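Prirkent Miniatures Club
Minutes of the rules and expansions meeting, February

Present: Sverre Eklund (chair), Jonatan Hägglund (minutes), the scenario group, the playtest group. The Björklund table sent comments in writing.

The meeting opened at 18:30. The minutes of the previous meeting were approved with one correction: the movement penalty for rough ground applies to cavalry and walkers, not to all units.

1. Pesitano campaign, second printing

Sverre Eklund reported that the text of the second printing is closed except for the unit cards. The scenario book stays at 8 scenarios. Scenario 4 has been rewritten after players found that the defender could hold both bridges without moving. The attacker now deploys a scout unit after the defender's first activation, and the eastern bridge is worth one victory point instead of two.

Decided: the rewritten scenario goes into the printing. The old version is withdrawn from club play at once.

2. Urico heavy walker

The playtest group has finished its set of test games. The walker is undercosted in large games and about right in small ones. Two changes were discussed:

a) Raise the cost and leave the profile alone.
b) Keep the cost and remove the Steady keyword, so that the walker can't move and fire its main gun in the same activation.

The Björklund table preferred (a) and noted that players who have already painted the model should not find it slower than before. Jonatan Hägglund pointed out that (a) pushes the walker out of the small format, where no problem has been reported. A third option, limiting the walker to one per list, was raised and dropped; lists with two were weaker than lists with one in every test.

Decided: option (b), on trial until the next meeting. The card file will be marked as a trial version.

3. Line of sight through ruins

The present wording allows a unit in base contact with a wall to be seen through any opening, including openings on another floor. This was never intended. New wording was read out:

"A unit inside a ruin may be seen only through openings on the floor it occupies. If the floor has been removed from the model, the height of the unit leader's base decides."

There was a question about stairs. Stairs count as the lower floor until the leader's base is fully on the upper one. The wording was accepted with that sentence added.

4. Points level for the spring league

The league has been played at 600 points for the past seasons. Several games were stopped on time before the last round. The scenario group proposed 450 points and a limit of 7 activations per side.

Sverre Eklund asked whether the activation limit is needed at the lower level. The scenario group answered that swarm lists are the main cause of slow games and that the points level alone does not touch them – a list of cheap troopers still reaches ten or eleven activations at 450. The limit also counts transports. It does not count units that arrive from reserve after the third round.

Decided: 450 points, 7 activations, for the whole league. List templates to be updated by Jonatan Hägglund.

5. Reserve tokens

The reserve tokens are being confused with the suppression tokens, which have the same shape. The artwork will change to a chevron on a plain field. Existing tokens remain legal. 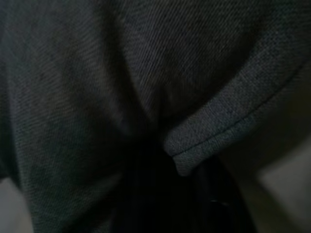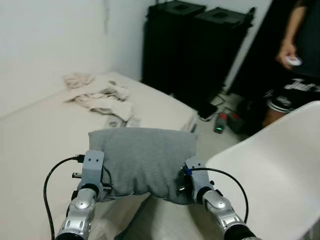
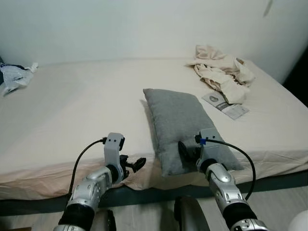
6. Open questions carried over

– Whether a panicked unit can contest an objective. The rulebook and the quick reference sheet disagree. Until this is settled the rulebook applies.
– Whether command cards discarded for an effect return to the deck in campaign games.
– Measuring to flying bases: to the base or to the stem. The playtest group will bring a proposal.

7. Any other business

The quick reference sheet is now two pages. A request was made to bring it back to one by taking out the vehicle damage table, which is also printed on the cards. Agreed.

Jonatan Hägglund will circulate the amended ruins wording along with these minutes. Comments on the walker trial go to Sverre Eklund, with the army lists and the round in which the game ended.

The meeting closed at 20:45.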